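Hilo sobre el mando nuevo de Grotden, que llevo toda la tarde leyendo cosas y necesito soltarlo en algún sitio. Va largo, avisados estáis.

1/ Para quien llegue de nuevas: Grotden es la marca pequeñita que sacó hace años aquel mando con la cruceta de metal que se vendió muy poco y que los cuatro locos que lo tenemos defendemos a muerte. Pues han anunciado el segundo. Se llama Baltilier y sale en marzo de 2026.

2/ Y yo encantada, claro. Dejo unas fotos y sigo.

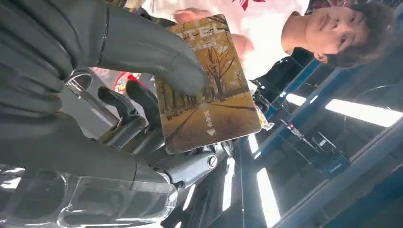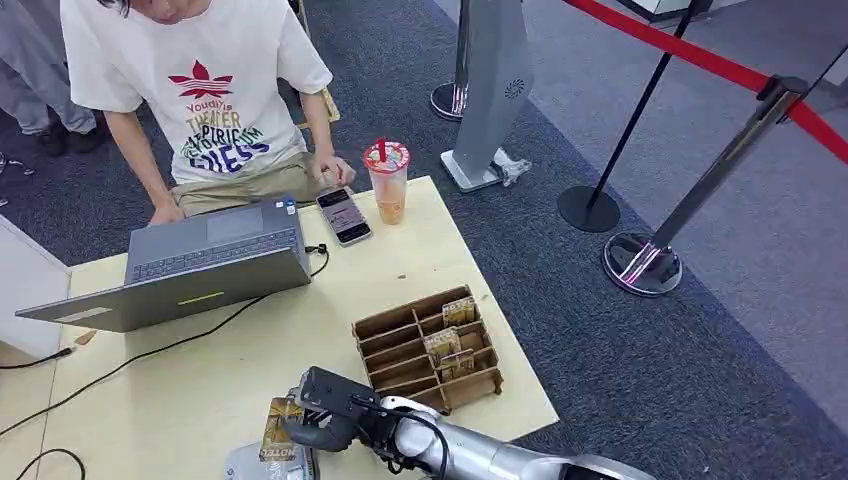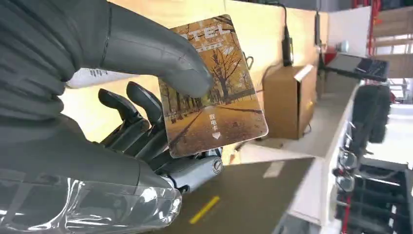
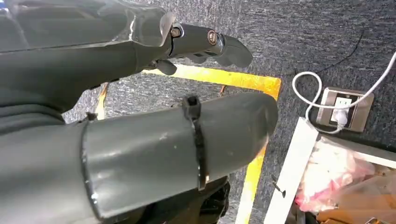
Un libro, un portátil en la mesa, una tarjeta y la moqueta gris, por ese orden.

3/ Lo primero, los sticks. Son magnéticos, sin contacto, y esta vez los fabrica Hirano. Si habéis jugado con algo que lleve piezas de Hirano ya sabéis cómo se sienten: un recorrido suave, sin ese escaloncito en el centro que te vuelve loco cuando apuntas despacio.

4/ A mí el mando original me empezó a derivar por la izquierda al año y pico. Le abrí la carcasa, le eché limpiacontactos, recé un poco, y aguantó hasta diciembre. Que hayan cambiado justo esto me parece una señal buenísima de que leen los correos que les mandamos (yo les mandé 4).

5/ La cruceta. LA CRUCETA. Vuelve la de metal, pero ahora se puede quitar y poner otra de disco. Para juegos de lucha voy a ir con el disco, casi seguro. Para plataformas me quedo con la cruz de siempre, que las diagonales involuntarias me han matado más veces que cualquier jefe final.

6/ Precio: 60 euros. Lo leí dos veces. El primero costaba más y venía con un cable que parecía de una impresora. Este trae cable trenzado y el receptor inalámbrico en la misma caja, que por fin.

7/ Lo que NO trae: vibración en los gatillos. Hay gente muy enfadada con esto en los foros y lo entiendo a medias. En los de coches se nota mucho. En lo que juego yo, que son metroidvanias y un shooter viejo con mis primas, la apago siempre a los diez minutos.

8/ Batería: dicen 29 horas. Aquí pongo la ceja levantada, porque las marcas miden estas cosas con el brillo de las luces apagado y el mando quieto en una mesa. Con que me dure tres o cuatro noches largas sin cargar, firmo.

9/ Covadonga Ortuño ha hecho una comparativa preciosa entre la carcasa vieja y la nueva con los planos que publicó la marca. La conclusión es que los agarres son algo más largos y el puente central más estrecho. Para manos pequeñas como las mías suena bien, para manos grandes también, así que a ver quién se queja.

10/ (Alguien se va a quejar.)

11/ Los botones traseros: dos, no cuatro. Me parece perfecto. Con cuatro siempre acabo pulsando uno al agarrar fuerte y mi personaje se pone a bailar en mitad de un tiroteo. Además se pueden bloquear con una pestañita, y eso lo he pedido yo en voz alta, sola, en mi cuarto.

12/ Compatibilidad: ordenador y móvil desde el primer día. Consolas, "más adelante". Ese "más adelante" ya lo dijeron con el primero y todavía lo estoy esperando, así que si lo queréis solo para consola yo no compraría nada todavía. Paciencia y a ver qué anuncian.

13/ Colores: negro, un verde botella que es una maravilla y uno translúcido. El translúcido lo van a vender solo en la tienda de Midthorpe, que hace envíos aquí pero los gastos suben lo suyo. Yo voy a por el verde. Lo tengo decidido desde que vi la primera foto de prensa y no hay quien me mueva.

14/ Abilio Calvo me pregunta por mensaje si merece la pena para alguien que ya tiene un mando normal y le funciona. Pues mira, Abilio, si te funciona, sigue con él - te lo digo con todo el cariño. Esto es para quien tiene el stick bailando o para quien disfruta trasteando con perfiles y zonas muertas, como una servidora.

15/ Y hablando de perfiles: la aplicación es nueva. La vieja era un horror, solo guardaba un perfil y se cerraba si la mirabas mal. En la nueva se pueden guardar varios en el propio mando y cambiar con una combinación de botones, sin abrir nada. He visto las capturas y hasta la tipografía es bonita.

16/ Una cosa que me ha hecho mucha ilusión: van a vender repuestos. Sticks, gomas, la batería, los gatillos. Con tornillos normales, de los de cruz, sin pegamento. El recambio de los dos sticks con la placa cuesta 46 euros, un poco carísimo si lo comparas con el mando entero, pero prefiero que exista.

17/ Sobre el ruido de los botones, que me lo habéis preguntado varios: llevan membrana en los frontales y microinterruptor en los gatillos cortos. O sea, que los de delante deberían ser silenciosos y los de arriba harán clic clic clic. Si jugáis con alguien durmiendo al lado, tenedlo en cuenta.

18/ Dudas que me quedan: si el receptor se puede guardar dentro del mando (¡por favor!), si la entrada de auriculares va también sin cable y si la garantía cubre los sticks. Les he escrito preguntando las tres cosas. Sí, ya van 5 correos.

19/ Cuando lo tenga en las manos hago otro hilo con la deriva medida, el retardo con cable y sin él, y mis primas dando su opinión, que son mucho más duras que yo. Si alguien tiene todavía el primer Grotden y quiere que compare algo concreto, que me lo deje en respuestas.

20/ Edito porque me lo acabáis de decir: la reserva ya está abierta en la web y el verde sale disponible. Me voy corriendo.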